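Home Products News Downloads Support Contact

Rillix releases Dranach 7, with grasp planning that looks before it closes

GRANPORT, November. Rillix is releasing Dranach 7, the new version of our planning and perception software for robot arms with a camera at the wrist. I'm Mal-soon Yoo, I run the planning group, and they let me write the announcement this time, so it's going to be a bit longer than the last one and have more about error messages in it.

If you've used Dranach before, you know the drill. You draw a workspace, you teach a few poses, the planner finds a path between them and the perception module tells it where the parts are. That all still works, and your version 6 projects open without conversion. The big change is in what happens over the last few inches, when the fingers are already on their way to the part and the wrist camera is the only thing that can still see it.

In version 6 the planner picked a grasp from the overhead view and stuck with it. Fine for blocks and bottles! Much less fine for anything thin, glossy or standing up, where a small error in the estimated pose puts a fingertip on top of the part instead of beside it. Dranach 7 keeps re-estimating from the wrist camera all the way in, and it can shift the grasp, turn the wrist or back out and pick a different approach without going back to the home pose first. We call that part of the program So. It started as the name of a folder on Dae-han Koo's machine and we never found anything we liked better.

What So does, in order, on every approach:

It takes the wrist view and masks out the gripper's own fingers, using the finger model you've loaded. You can now load your own finger geometry as a mesh, and there's a color mask option for brightly covered fingers, which I recommend if you have them.

It fits the part. Flat, elongated parts have their own fitting mode now, which uses the long edges and any holes or screws on the face and mostly ignores highlights. Shiny black plastic used to drive our old edge finder up the wall.

It checks the neighbors. Anything lying close to the part gets a keep-out zone, including thin stuff like rods and hex keys that version 6 was happy to treat as a shadow.

Then it closes, and takes one more look before the arm lifts. If the part isn't where the plan says it should be between the fingers, you get a message in plain words and the arm holds still.

About those messages. We rewrote every one of them. Version 6 had an error that said only "IK 22" and I have personally explained it on the phone more times than I'd like. Dranach 7 tells you which joint, which pose and what to try. If you've got scripts that look for the old codes, there's a compatibility setting under Preferences that prints both.

We tested on clutter, by which I mean the kind of tabletop you get in a workshop, with tools and boxes left on it. The test set for this release is 1,605 recorded approaches, and every one of them can be replayed in the new timeline viewer, with the camera view on one side and the planned path on the other. You can scrub back to any moment, change a setting and see what the planner would have done instead. We built that viewer for ourselves and then couldn't imagine shipping without it (it's also the reason the release slipped, sorry). A set of 200 approaches comes with the installer so you can try it before you've connected an arm.

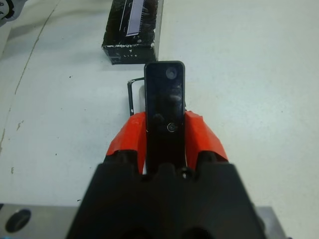

By Mal-soon Yoo | Rillix Planning Group | Granport

The red fingers have a flat black bar gripped upright between them, and it's a good picture of why the last look matters. The bar is glossy, it stands well above the fingertips, and there's a thin L-shaped rod just to its left and partly behind it. A planner that only knows about the bar will happily plan a sideways move to the left. With So running, you'd want the rod in the keep-out list and the exit path chosen with it in mind, and the hole near the top of the bar gives the fitting mode something to hang on to when the highlights get blurry.

Dae-han, who wrote most of the fitting code, wanted me to add that you should measure your camera mount again before you upgrade. "People calibrate once and then bump the bracket," he told me. "The new version is pickier about that, and it should be." There's a guided calibration under Tools. Please run it, even if you're sure.

A few smaller things people have asked for. Path previews now show the held part as well as the gripper. Speed limits can be set per zone. The scripting console remembers its history between sessions, finally. You can export a plan as a readable text file and compare two of them side by side, and the dark theme no longer hides the stop button's label.

Dranach 7 is a free update for anyone with a current support plan. A new single-arm license is $700, and the viewer is included. The trial version has everything turned on except export. You'll find the installer, the release notes and the list of supported arms on the Downloads page, and questions can go through the Support page, where there's a fair chance you'll get me or Dae-han. If you send us a recording of an approach that went wrong, please include the finger model too!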